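Open day at Koppel - the simulator room and what I did there

I finally got to go! Koppel opens its doors once a year, and after missing the last one (flu, the whole of February basically) I signed up the minute the form went live. They had 200 places and I was number 28 on the list, so apparently I was keener than most.

Most people headed straight downstairs for the big packing line from Plollent. I'd seen that one in a video, so I went up to the second floor where Gunnel Nygård and her group were showing their door work. They do nearly all of it in simulation first. You stand there with a headset or just watch the wall screen, and you're looking at everything from the robot's own point of view, arms out ahead of you. It takes a minute to get used to. The view leans when the robot leans, and the man next to me had to go sit down for a bit.
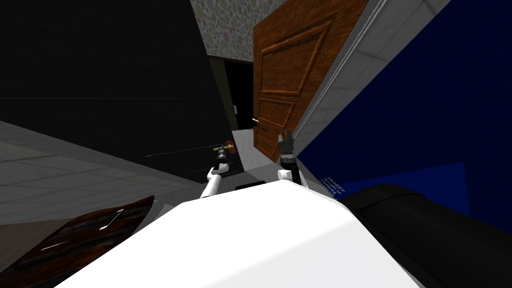
Gunnel told us she picked doors for her group's first project after a long argument with Deividas Mägi, who wanted drawers. She won, and he now runs the door sessions himself, very cheerfully I have to say. They've built 40 rooms so far, all with different walls and floors and handles, and the computer can shuffle them so the robot doesn't get too comfortable with any one of them. A full batch is 600 tries and they leave it going overnight. Deividas gets the results with his breakfast and says it has ruined a few breakfasts.

I asked if I could have a go and they let me! You get two hand controllers, one for each arm, and a pedal I never really figured out. My first try was terrible. I went in much too fast, the left arm went somewhere up near my ear (the robot's ear? does it have ears?) and Vija Pärn had to reset the room while a line of people waited behind me. She was very nice about it. Second try I went slowly and got a finger on the handle, and I may have yelled a little.

Vija also explained the grading, which I'd never thought about. A try gets marked on how hard the gripper pushes and how far the body has to shift, so you can get a door open and still score badly. Mine scored badly.

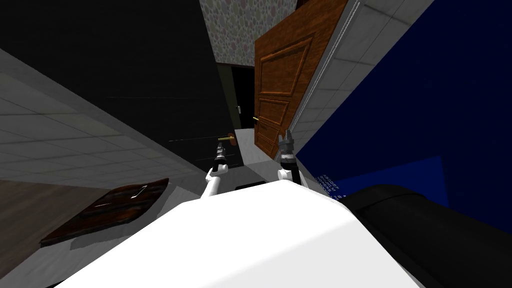 Līga Bite gave the short talk at the end, and it was my favorite part of the day. She used to fit kitchens before she came to Koppel, so she has opinions about hardware - strong ones. Her point was that we all say "open the door" as if it were one job, and then she had us look at the wall screen. The wooden door with the raised panels has a small gold handle on its edge, and just above the left gripper there's a gold lever on a round brown rosette, so that's two different fittings within reach and two different ways of getting hold of them. I went home and tried every door in my apartment. Lever, lever, knob, and one sliding thing on the closet that I'm going to email her about.

Other bits from the day: the coffee was good, the elevator was slow, and the Zurolitz table was giving out tote bags but had run out by the time I got there. Normunds Jankauskaitė from Flunik was doing a soldering corner for kids and it was packed, so I only waved.

If you want to go next year, get on the mailing list early and go upstairs first. I have a few more shots of the packing line from my friend's phone and I'll add them when she sends them over.

Posted Mar 27, 2019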